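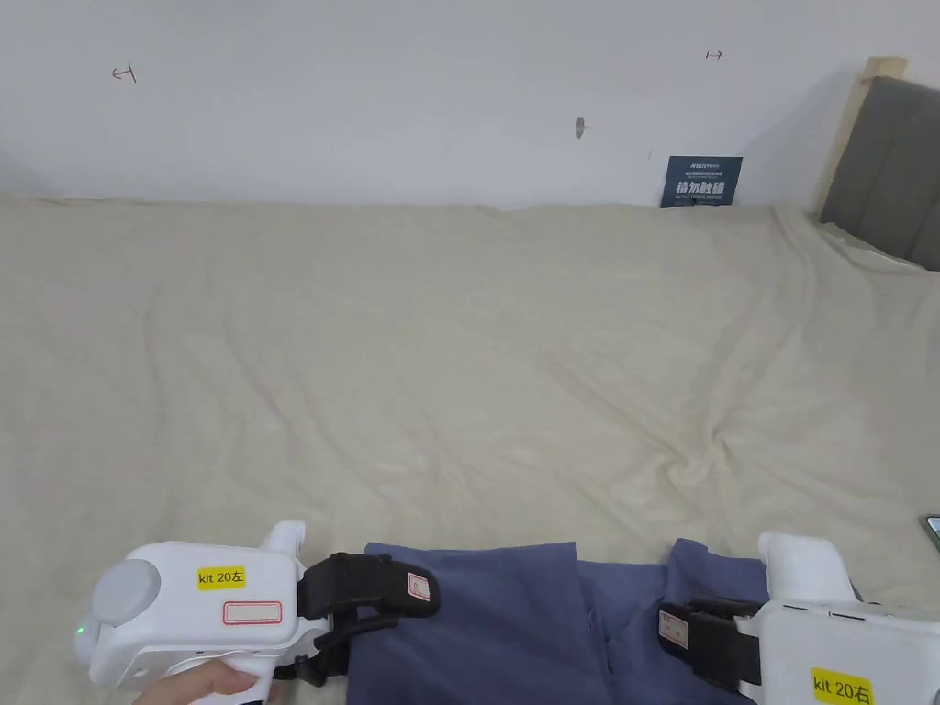 Photo: Plotari

Building a One-Year Psalm Reading Table

This page explains how to make a reading table that takes a household or small group through the whole book of Psalms, starting on 1st January. It assumes one reading per day and a printed Bible. The same method works from any other start date if the rows are shifted.

What you need

A Bible or psalter with verse numbers. Ruled paper or a spreadsheet. A pencil for the first draft. If the group uses more than one translation, have a copy of each at hand before you start, for the reason given under Numbering.

Step 1. Choose a base text

Pick one edition and build the whole table from it. The table used at Radville follows the Vurkent large-print psalter, which runs to 496 pages with notes. Write the name of the edition at the top of the first sheet. If the table is copied later, the name has to be copied with it.

Step 2. Check the numbering

Psalms are numbered in two ways. Most modern English Bibles follow the Hebrew numbering. Older Catholic editions and most Orthodox ones follow the Greek. The two agree through Psalm 8. The Greek joins 9 and 10 into one psalm, so from that point it runs one behind for most of the book. Psalm 46 in the Hebrew numbering ("God is our refuge and strength") is Psalm 45 in the Greek. The two come back together for the last three psalms.

To find out which one you have, look up "The Lord is my shepherd." If it is Psalm 23, the edition uses the Hebrew numbering. If it is Psalm 22, it uses the Greek. Add a second column to the table if readers in your group use both.

Verse numbers can differ too. Some editions count the heading ("A Psalm of David") as verse 1, and others leave it unnumbered. This matters only for split psalms, covered in Step 4.
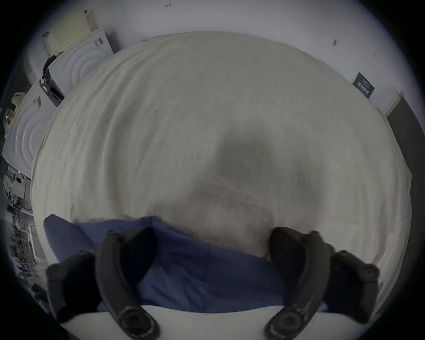

One reader wrote in to say that her group kept both numbers in a single column, with the Greek one in parentheses, and that people read out the wrong psalm for most of a month before anyone noticed. She now prints two versions of the table, one per numbering, and leaves the second number off completely.

Two printed versions are fine for a group that does not change much. For mixed groups, separate columns are still easier to maintain, as a correction has to be made only once.

Step 3. Sort by length

Go through the book and mark each psalm short, medium or long. Set the limits yourself. A workable rule is:

Short: up to 12 verses
Medium: 13 to 30 verses
Long: 31 verses or more

Verse count is a rough measure. Verses in some psalms are two short lines and in others four. If a psalm feels wrongly placed when read aloud, move it. Psalm 136 is a common case. It has 26 verses, but every one ends with the same refrain, and groups that answer with the refrain need more time than the count suggests.

Step 4. Split the long psalms

Psalm 119 is the easy one. It is already divided into sections of 8 verses, one for each letter of the Hebrew alphabet, and most editions print the letter names as subheads. Give each section its own row.

Psalm 78 has no such markers. Split it where the account turns, and not at a fixed count. Good places are after verse 31 and after verse 55. Read the last verse of each part aloud before settling on it. A part that stops in the middle of a sentence will be heard as an error.

Write split readings with first and last verse, for example 78:1-31. Do not write "78, first part." Readers who missed a day will not know where the first part ended.
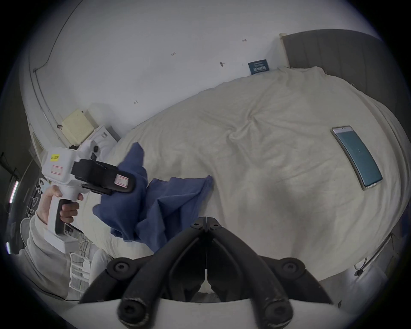
Psalms 89, 105, 106 and 107 can be treated the same way. Psalm 107 has a repeated line ("Let them give thanks to the Lord," in many translations) that shows where each portion closes. Psalm 18 can be left whole if the group is used to longer readings.

Step 5. Fill in the dates

Enter the readings in book order first. With the long psalms split, one pass takes less than half a year, so the full year holds two passes with days left over. Use the spare days in one of these ways:

Repeat a short psalm at the end of each month.
Leave blank rows as catch-up days. Mark them with a dash -- an empty cell looks like a mistake.
Reserve them for feast days.

The third option needs care in spring. Easter falls in April in many years but not all, so any psalm tied to it has to be moved every time the table is reused. Keep those rows in pencil, or in a spreadsheet give them a different cell color.
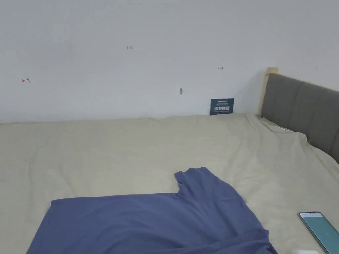
Do not shift the whole table to make room for a movable day. Swap the two rows affected and note the swap in the margin. Shifting changes every date after that point, and printed copies already handed out will no longer match.

Step 6. Proof the table

Read down the psalm column and check that no number is missing. Then check the split psalms against the base text, last verse first. The usual errors are a repeated verse at the join, a final verse left out, and a heading counted as verse 1 in one row but not in the next. The Aravena table carried the last of these through two printings.

Once it is proofed, print it with one month to a page and leave a margin at the left for notes. Keep the unsplit draft as well. It is the easier sheet to work from if the group changes translation.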